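Cómo comprobar si tu política de cruce aguanta un cambio de luz (con escenas emparejadas)

Hace un tiempo escribí por aquí que iba a contar con calma el método que usamos en el proyecto Dridance para evaluar a nuestro robot de reparto en los cruces, y como me lo habéis recordado unas cuantas veces por correo (con mucha paciencia, gracias), vamos a ello. Es un tutorial largo, lo aviso. Si solo queréis la receta, saltad al paso 1, aunque yo leería antes los dos párrafos que vienen, porque explican de dónde salió la idea y os pueden ahorrar alguna tarde.

El problema era el siguiente. Teníamos una política que decidía, a partir de una sola cámara baja, si el robot debía esperar en el bordillo, empezar a cruzar o seguir cruzando. En nuestras pruebas generales salía muy bien parada. Pero cuando Palesa Makhubela se puso a mirar los fallos uno por uno, vio que muchos se parecían: una sombra larga sobre el paso de cebra, una franja blanca partida por una mancha oscura, y el robot que se quedaba clavado como si hubiera un obstáculo. El promedio general escondía todo eso, porque las escenas con sombras difíciles eran pocas y estaban mezcladas con todas las demás.

La solución fue dejar de comparar escenas distintas entre sí y comparar cada escena consigo misma. Mismo cruce, misma posición de cámara, mismos peatones, y solo cambia el sol. Si la decisión de la política cambia, ya sabemos a quién echarle la culpa. A esto lo llamamos evaluación por escenas emparejadas. La idea es vieja en estadística, pero en simulación sale baratísima y me sorprende lo poco que la veo usada.

Qué necesitas

Un simulador urbano que te deje fijar la semilla y mover el sol por separado. Nosotros usamos Lallareo, pero sirve cualquiera que permita las dos cosas. Una política ya entrenada, congelada (insisto en lo de congelada, luego lo explico). Y sitio en disco, que las imágenes se acumulan con una alegría tremenda.

Paso 1. Elige los puntos de vista

Coloca la cámara a la altura real de tu robot. Parece una tontería, pero la primera vez la pusimos a la altura de un coche y los resultados no servían para nada: desde arriba, un paso de cebra es un dibujo muy ordenado, y desde abajo las franjas se abren en diagonal y se comen la parte inferior de la imagen. Para cada cruce elegimos 4 puntos de vista, uno por esquina, mirando hacia la acera de enfrente. Mueve un poco la orientación de cada uno, porque un robot de verdad casi nunca llega al paso perfectamente alineado.

Guarda la pose completa de la cámara en un fichero aparte, con todos los decimales que te dé el simulador. Tshepo Rampersad los redondeó una vez para que el fichero quedara más legible (le quedó precioso, eso sí) y tuvimos que repetir media tanda, ya que los pares dejaban de coincidir en los bordes finos.

Paso 2. Genera la escena base

La escena base es la que tiene el sol en su posición de referencia, con cielo despejado. Procura que haya variedad en lo que el robot tiene delante y también al fondo: fachadas claras y oscuras, vidrio, postes, árboles, gente lejos. Todo eso influye en la exposición y en el contraste del suelo bastante más de lo que uno piensa al principio. 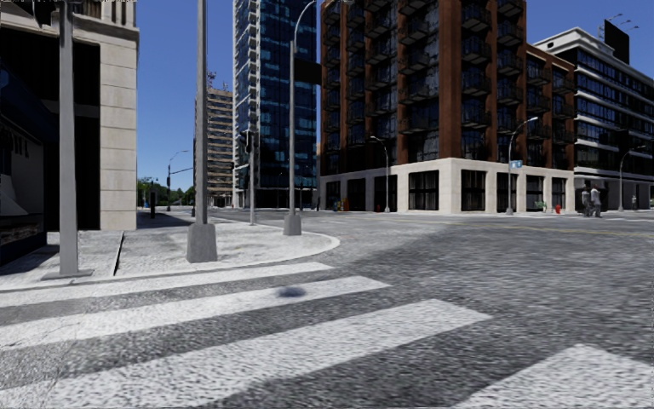 Vista simulada a ras de calle: paso de cebra en primer plano, con una pequeña sombra ovalada sobre la segunda franja, y la calzada sin vehículos.

Esa manchita oscura sobre la pintura es precisamente la clase de detalle que nos interesa. A una persona no le llama la atención, y para una red que ha aprendido que el blanco continuo significa «por aquí se pasa» puede ser un quebradero de cabeza. Fijaos también en que la acera cercana tiene una parte oscurecida por el edificio de piedra, mientras que el paso está a pleno sol. Ese salto de luz entre el bordillo y la calzada conviene tenerlo representado en el conjunto, y por eso merece la pena revisar las escenas base a ojo antes de lanzar nada. Sí, a ojo, con un café al lado y sin prisa.

Paso 3. Crea las parejas

Con la semilla fija y la pose fija, cambia únicamente el acimut y la elevación del sol, y vuelve a renderizar. Nosotros sacamos 5 variantes por escena: primera hora de la mañana, media mañana, mediodía, media tarde y última hora. Con eso y las escenas base juntamos casi 4,000 imágenes, que al principio nos parecieron una barbaridad y ahora nos parecen lo justo.

Un aviso importante: comprueba que al mover el sol no se mueva nada más. En algunos simuladores la hora del día también enciende farolas, cambia el número de peatones o modifica el estado de los semáforos, y entonces adiós emparejamiento. La forma más sencilla de detectarlo es comparar las máscaras de segmentación de la base y de la variante. Las imágenes en color serán distintas, claro, pero las máscaras tienen que ser idénticas píxel a píxel. Si no lo son, descarta la pareja entera y no intentes arreglarla a mano — yo lo intenté y perdí dos días muy tontos.

Después de este filtro nos quedaron 2,147 parejas válidas. Se pierde bastante material, lo sé, y da pena, pero prefiero mil veces un conjunto más pequeño en el que me fío de cada par.

Paso 4. Pasa la política y anota las decisiones

Ejecuta la política congelada sobre las dos imágenes de cada pareja y guarda la decisión y también la confianza. Digo congelada porque, si la política guarda memoria entre fotogramas o normaliza con estadísticas del lote, el orden en que le pases las imágenes puede alterar el resultado. Reinicia el estado interno antes de cada imagen y usa lotes de una sola. Es lento, pero se deja corriendo por la noche.

Para llevar el registro usamos Skuvix, una herramienta interna que no es más que una tabla con buenas maneras. Os vale una hoja de cálculo con estas columnas: identificador de la escena, variante de sol, decisión base, decisión en la variante, confianza en ambas y fracción del paso de cebra que está en sombra.

Paso 5. Calcula la tasa de cambio

La métrica principal es muy simple: el número de parejas en las que la decisión cambia, dividido entre el total de parejas válidas. Como la geometría es la misma, la respuesta correcta también lo es, así que cada cambio delata al menos un error en alguna de las dos imágenes. Ojo, lo contrario no vale: que la decisión se mantenga no quiere decir que sea buena, puede estar equivocada en ambas con toda la tranquilidad del mundo. Por eso la tasa de cambio se publica siempre junto a la exactitud de siempre, y nunca en su lugar.

Luego separa los cambios en dos grupos. Los que van de «cruzar» a «esperar» son molestos: el robot pierde tiempo y estorba un poco en la acera. Los que van de «esperar» a «cruzar» son los que quitan el sueño, y esos los revisamos todos, con la imagen base y la variante una al lado de la otra.

Qué encontramos nosotros

En nuestro caso, la mayoría de los cambios eran del primer grupo, y se concentraban en las variantes de primera y última hora, cuando las sombras de los postes caen atravesadas sobre las franjas. La sombra ancha de un edificio, en cambio, molestaba menos de lo que esperábamos. Nuestra hipótesis es que una sombra grande y uniforme se parece a lo que la política vio durante el entrenamiento, y una estrecha con bordes marcados se confunde con un objeto caído. Es una hipótesis, repito; todavía nos falta el experimento que la confirme, y andamos preparándolo para abril con el módulo de sombras sintéticas Pretorius, que nos permite pintar sombras sueltas sin tocar el sol.

Si montáis algo parecido y vuestro simulador se porta de manera rara con las máscaras, escribidme y contadme cuál usáis y qué cambia al mover la hora. Estoy juntando una lista de ajustes para cada caso y la iré añadiendo al final de esta página.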